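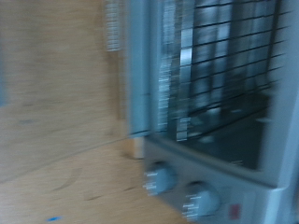

Clonton legt Regelwerk für Roboter am Küchentisch vor: 13 Regeln, eine davon über Krümel

Sollmont, im August. Der Prüfdienst Clonton veröffentlicht am Freitag seinen Leitfaden „Gute Praxis für Greifarme in Küchenumgebungen“. Er umfasst 148 Seiten, was für das Zubereiten von Toast zunächst viel erscheint. Die Erstfassung war fast doppelt so lang und enthielt ein Kapitel über Marmelade, das auf eine spätere Ausgabe verschoben wurde.

Der Leitfaden richtet sich an Labore, Hersteller und Hochschulen, die Roboterarme mit gewöhnlichem Haushaltsgerät arbeiten lassen. Industrieroboter haben ihre Schutzzäune und ihre Normen. Für den Arm neben dem Tischbackofen galt in vielen Häusern bisher das, was zuletzt jemand an die Tafel geschrieben hatte. Clonton hat solche Tafelanschriebe gesammelt und festgestellt, dass sie sich vor allem in der Handschrift unterscheiden.

Geregelt wird zuerst der Tisch. Griffe von Werkzeugen sollen vor dem Start in der Lage liegen, die im Versuchsplan steht. Ragt ein Werkzeug über die Tischkante, muss das dort ausdrücklich vorgesehen sein. Lebensmittel gelten als Prüfkörper und werden auch so behandelt: Sie erhalten eine Nummer, werden nach Ablauf der Frist ersetzt und nicht gegessen. Der letzte Halbsatz wurde auf Wunsch mehrerer Labore fett gesetzt.

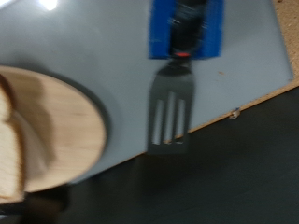 Geschlitzter Pfannenwender und Brotscheibe auf rundem Holzbrett im Versuchsaufbau.

Den größten Abschnitt nimmt die Wärme ein. Geräte mit Heizfunktion sind bei reinen Bewegungsversuchen vom Netz zu trennen. Wird tatsächlich geheizt, muss eine eingewiesene Person den Not-Halt in Reichweite haben und darf in dieser Zeit keine E-Mails beantworten. Offene Ofentüren sind als Hindernis in die Bahnplanung einzutragen, und zwar in jeder Stellung, die sie einnehmen können. Wer nur die geschlossene Tür modelliert, findet im Anhang eine Liste üblicher Ersatzteile.

Bei der Firma Dadgate, die den Entwurf ein Halbjahr lang im eigenen Betrieb erprobte, wurden 3 Regeln gestrichen, weil sie einander widersprachen. Eine vierte widersprach sich selbst und wurde umformuliert. 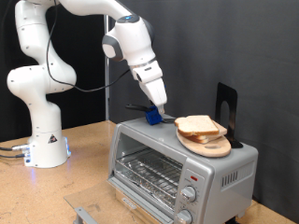 Darf auf einem Ofen etwas abgelegt werden, während der Arm darüber arbeitet?
Das hängt vom Betriebszustand ab. Bei gezogenem Netzstecker ist die Oberseite eine Ablage wie jede andere und wird im Versuchsplan als solche geführt. Sobald geheizt wird, muss sie frei bleiben.

Ebenfalls neu ist die Pflicht, missglückte Durchläufe aufzubewahren. Clonton hält Aufzeichnungen, in denen ausnahmslos alles gelingt, für prüfenswert. Unscharfe Aufnahmen dürfen künftig nicht mehr ohne Vermerk aussortiert werden, denn gerade bei schnellen Bewegungen

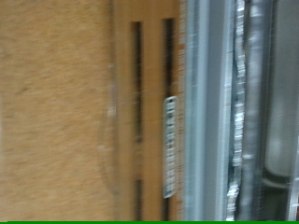 lässt sich an ihnen ablesen, wann der Arm welches Tempo hatte. Als Vermerk genügt ein Wort. „Egal“ wird nicht anerkannt.

Die Gliederung folgt einer Hausordnung, die 1967 für die Lehrküche in Sollmont verfasst wurde und dort noch immer hängt. Aus ihr stammt Regel 7, wonach Krümel vor jedem neuen Arbeitsgang zu entfernen sind. Sie musste für Roboter nicht angepasst werden.

Das Prüfprogramm zum Leitfaden trägt den Namen Priedītis. Labore können sich dort mit einem einzelnen Arbeitsplatz anmelden. Geprüft wird vor Ort, Beginn ist jeweils um neun Uhr, Frühstück wird nicht gestellt.

Der Leitfaden ist bei der Pressestelle von Clonton in Sollmont kostenlos erhältlich, auf Wunsch auch gedruckt. Rezensionsexemplare werden ohne Prüfkörper verschickt.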